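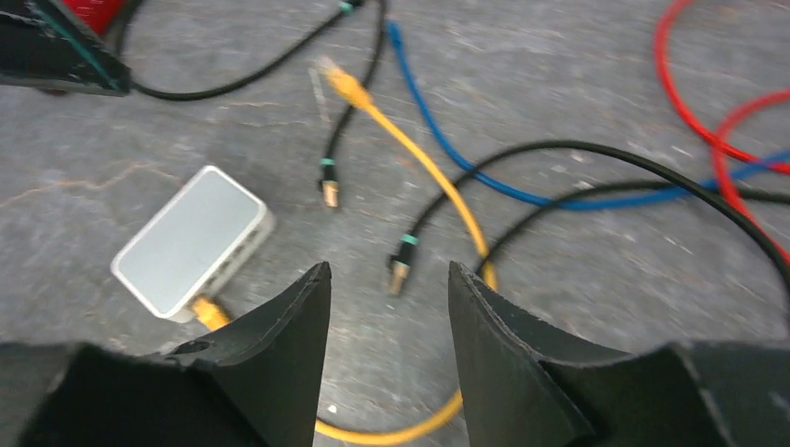 A router and loose network cables in front of the fingers of a robot gripper. Plugging in cables is one of the chores on the Tirance list.

Robots still slow at small chores, Zernarmont trial finds

September 9, 2020

ZERNARMONT – A robot can plug a network cable into a router. It can do it more often than not, if the cable is lying the right way and no one is in a hurry. That is the short version of a report released this week by Tirance, a small testing firm that spent the summer giving machines the kind of jobs people do at home or in the back room of a store without thinking much about them.

The firm put 12 chores on its list. They include folding a dish towel, loading a drawer with silverware, putting price tags on a shelf rail, emptying a wastebasket, sorting returned clothes by size and connecting network equipment with ordinary cables. Each chore was tried many times with the objects put down differently from one try to the next. In all, the report covers 1,815 attempts.

Seven of the chores were finished often enough that Tirance marked them "usable with a person nearby." The other five were marked "not yet." None got the top mark, which would mean a store or a family could leave the machine alone with the job.

"People ask me whether it works, and they want a yes or a no," said Enikő Balogh, who led the testing. "I can give them a yes for picking up a towel. For cables I have to start asking questions back. What kind of cable? How many others are on top of it? Is the box fixed to anything?"

The best result was for moving folded towels from a table to a shelf, which succeeded in 81 percent of tries. The cable job did much worse. Tirance did not print a single figure for it and broke it down by step instead. Finding the plug went fairly well. Getting hold of it at an angle that allowed it to be pushed into a port went poorly, and the last step, pushing until the latch clicks, was the one that most often had to be started over.

A network plug has a plastic tab on one side and goes in only one way. A person turns it over between two fingers, often without looking. A gripper with two stiff fingers has to put the plug down and pick it up again, or pass it across to a second arm. Either choice takes time, and each one is a new chance to drop it.

The router is a problem as well. It is light, and it slides when something is pushed against it. In an office it might be screwed to a wall, but in most homes it sits loose on a shelf or on the floor behind the couch. Using two arms helps with that. One can hold the box up while the other does the work.
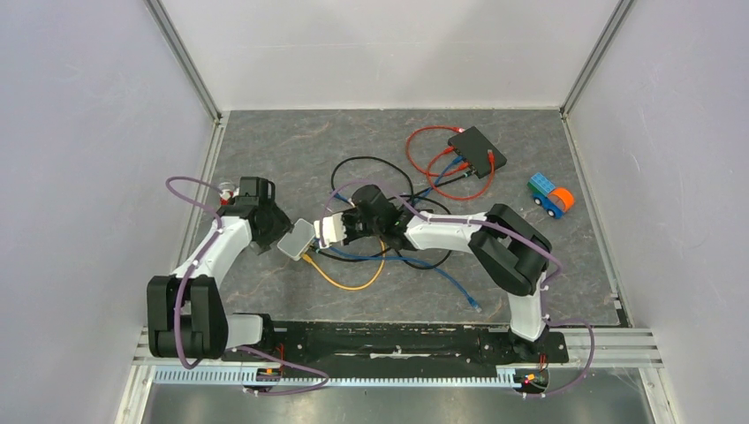

The trouble with two arms, Balogh said, is that they get in each other's way. The cables also have to go somewhere, and a cable that hangs from a box pulls on it. Her team logged each of those as a separate kind of failure. A dropped plug was one code, a collision or near collision another, and a snagged cable a third. Snags were the most common of the three.

Shaimaa Saber manages the service counter at Goletti, an electronics store on the north side of Zernarmont, and was asked by Tirance to set the human standard for the cable job. She was given the same kinds of router and switch and the same sort of tangle. She said she did not find it hard, but she did find it annoying.

"I'd pull one out and two came with it," Saber said. "I do that every day at work. You shake it, you pull from the other end. I never thought of that as a skill."

Her store handles returned routers, modems and set-top boxes. Every one has to be plugged in, checked, wiped off and either boxed up again or sent back. She said the checking is mostly automatic already and takes place on a screen. What takes up her employees' time is the handling before and after. If a machine could do only the plugging in, she said, she would still need a person to open the carton, find the missing power supply and decide whether a scratch matters.

She would try one if the price was right. "Put it in the back overnight with a pile of returns," she said. "If it gets through half of them by morning, that's half I don't have to do. I don't need it to be fast."

Overnight work is where several people who follow the field expect these machines to show up first. Ottó Rácz, who installs shelving and conveyor equipment for stores and small warehouses through his company, Boström, said slow machines are easier to sell when no customers are in the building. He read the Tirance report and thought the grades were fair, maybe a little generous.

"Usable with a person nearby means you're paying for the machine and the person," Rácz said. "For a big warehouse, fine, one person watches a whole row. A shop with two employees can't do that. One of them is going to be standing there watching it pick up a cable."

He also questioned the towel figure. A towel that falls on the floor has to be washed again, he said, and the report counts that the same as a towel left on the table. Balogh said the point was a good one and that the next round will record what state the objects end up in.

The report has less to say about homes than about stores. Tirance had planned to run part of the trial in three apartments in May but dropped that idea and did all the work in its own space. The report says so on its second page and warns readers not to assume the same results in a kitchen. Rugs, pets, poor light and children are all missing from the numbers.

Ernő Kocsis thinks that is a serious gap. Kocsis runs a home care service in Zernarmont whose workers visit older people a few times a week to cook, clean and do laundry. He gets calls from companies that want to show him machines, and he has gone to see a few.

"They show me a cup being moved from here to there," Kocsis said. "My people walk into a house where the cup is behind the toaster with a spoon stuck in it. And the client would like to talk while you wash it."

He said the chore his clients ask about most is changing a bed. It was not on the list. Next is anything low to the floor, such as picking up a dropped pill or reaching a plug behind a cabinet. He was interested in the cable results for that reason. A client whose television or internet stops working will often call his office before calling the provider, and sometimes the fix is a cable that has worked its way loose.

Balogh said beds are too large for the arms her team used. Floor-level chores may be added next year if the firm can get hold of a machine that moves around on its own. The arms in this trial worked within a fixed area, with the objects brought to them.

Tirance gave some time in the report to the question of speed, though it did not use speed in the grades. On most chores the machines took several times as long as a person did. The exception was price tags, where the rail keeps everything in line and the tags all face the same direction. There the gap was small, and on long rails the testers expect it to close.

Color did not matter as much as the team had guessed. They had thought a pile of cables in different colors would be a good deal easier than a pile of black ones. It helped with following a cable from one end to the other, but made little difference once the gripper was at the plug. The shape of the pile mattered more. A plug lying alone on a flat surface was a fairly easy pick. One with another cable resting over it was often missed or brought the other cable along.

Ottó Balogh, who wrote the scoring rules and is Enikő Balogh's brother, said the team argued for weeks over what should count as finished. In the end a cable counted only if it stayed in when given a light tug. Under an earlier rule, a plug resting in the port without the latch closed was a pass. Changing the rule took away a large share of the early successes.

"It looked plugged in," he said. "If you looked at it you'd say, great, done. Then you'd go to use the internet."

The firm plans to repeat all of the chores next summer with the same rules, so the two years can be compared. It will also add one task picked by the public. Suggestions can be left at the Goletti service counter through the end of the month. Saber said the box has mostly filled up with requests for litter boxes and ironing.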